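Grippers, part two: plates and bowls

Print this post | E-mail this to a friend

I said in November that I would go back to the gripper comparison once I had the second set of fingers. I now have both, so this is the longer write-up. The first post covered blocks and bottles, which most grippers manage. Crockery is harder and closer to what I want the arm to do.

The two sets are the Tridavmont padded fingers and the Baltum narrow ones. The Tridavmont pair are wide, soft on the face and quite bulky. The Baltum pair are hard and thin at the tip. Dezső Szénási lent me the Baltum set and wants it back, so I did those tests first.

The task is table clearing in reverse. Plates, spoons and chopsticks wait in bins, and the arm has to lay a place on a tray. I drive it by hand from a leader arm for now. I want to know what the fingers can do before I spend any time on training a policy, and a person driving is the best case.
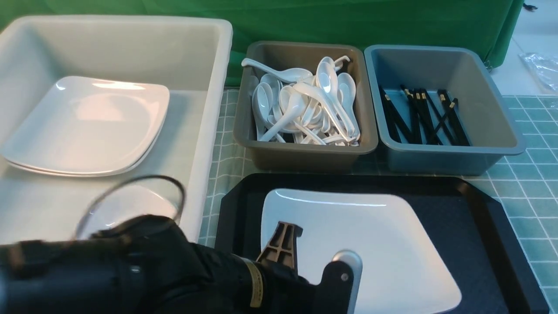
Plates

A flat plate on a flat surface is the worst thing on the list. There is nothing to get under. The wide pads come down either side of the rim and squeeze, the plate slides, and you end up chasing it into a corner. Once it is against a wall of the bin you can tip it and get hold of the edge, but that takes time and it scrapes.

The narrow fingers do better. One tip goes under the rim and the other closes on top. I did 20 picks with each set from the same starting spot. The narrow pair dropped 2. I stopped keeping a proper tally for the wide pair after the first few went skating off, which I know is poor practice, and I'll redo it.

Putting a plate down is easier for both. The only trouble is letting go. If you open the fingers too early the plate lands on one edge with a crack, and glazed ceramic does not like that many times over. I lowered the closing force and the opening speed, and that helped more than changing the fingers did.

Spoons and chopsticks

Spoons are mostly a matter of luck. They nest in each other, so you pull up one and get three, and then two fall off on the way. The narrow tips can pick out a handle if it is standing up. Chopsticks come out more cleanly but they roll in the grip, and the wide pads hold them straighter. So there is no single winner, and I was hoping for one.

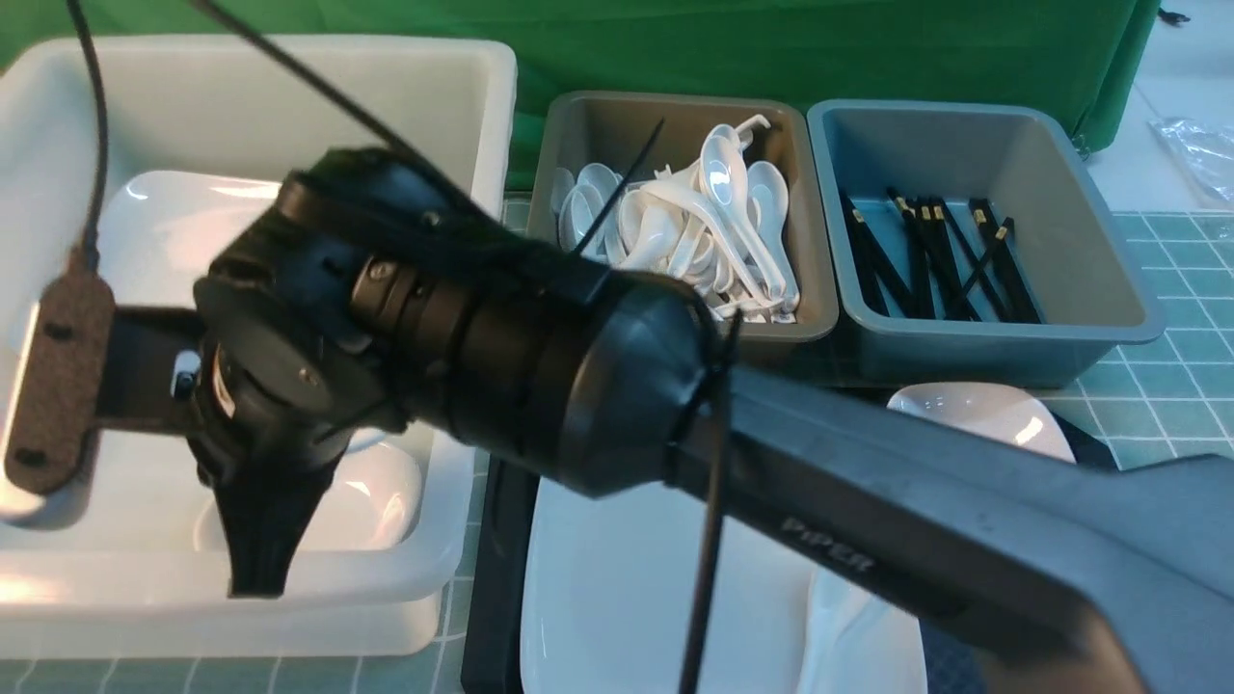 I tried swapping fingers halfway through a run. It takes up to 20 minutes with the small screws, and the zero position needs setting again each time or the gripper thinks it is closed when it isn't. A quick-change plate from Reuter would fix this but it adds length at the wrist, and I am already short of reach at the far side of the bins.

The controller matters too. I ran everything on the Gratholm box, which logs finger position and motor current. Current is a fair stand-in for grip force if you smooth it. Without smoothing it jumps about so much that you can't set a sensible limit. I tried a limit of 1,000 in the box's own units, and bowls slipped. At 2,000 they held, but the motor got warm if I stayed there for long.

Bowls are the nicest thing to pick up. There is a rim to pinch and some height to work with. You can come in over the edge with one finger inside and one outside, and either set will do it. 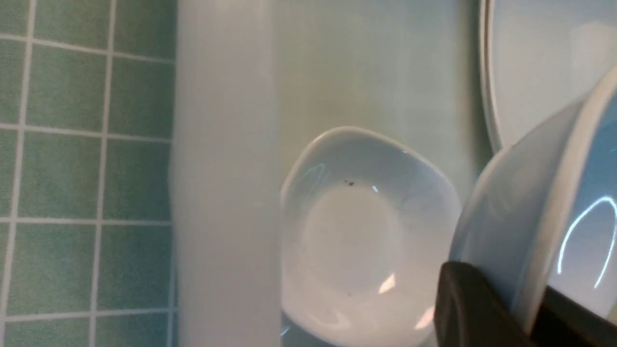
Do you need a wrist camera if you already have one looking down from above?

For bowls and plates, I would say you do. From above, the arm gets between the camera and the fingers at the last moment, and that is when you need to see the rim. The wrist view gives you the last few centimetres. It is no use for finding things across the table, so keep the other one as well.

Gisela Wunderlich asked after the last post whether I had tried suction. I have a small cup on order and will try it on the plates. I expect it to do well on the flat ones and badly on anything with a curved base.

For now I am leaving the narrow fingers on until they go back. I have started cutting a padded tip of the same width to see if it stops the chopsticks rolling.

Print this post | E-mail this to a friend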